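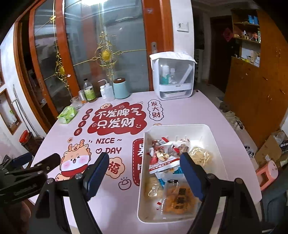 Figure 1. Snack bin on the pink table, seen from the hand-held gripper.

Drastthorpe student projects: Teaching a gripper to sort snacks

Last updated: 17 March 2026

Our plan in September was to record 200 examples of a packet being picked out of a bin. We have 63 we would show to anyone. The rest taught us plenty, mostly about ourselves.

Each example is one pick, done by hand with the gripper and saved through Rendura. Two of us took turns. After the first evening we found that we pick differently: one goes straight down, the other sneaks in from the side like a guilty child. The model, trained on both, hovered between the two and closed on air.

We then agreed on a written rule for the approach and threw out 19 early recordings. Shiny bags are still the worst. They crease and slide, and their glare changes with every small turn of the wrist. Stiff square packets behave — when they are not lying flat against the wall of the bin.

The patterned tabletop stayed. A plain one would have given us nicer numbers and a model that had never met a cartoon.

Still to do: shuffle the packets between picks, record in daylight, and label the failed grasps properly.

Related projects
Jisia: folding towels, second attempt
Sakamoto cup stacking log
Notes on gripper pads and grip force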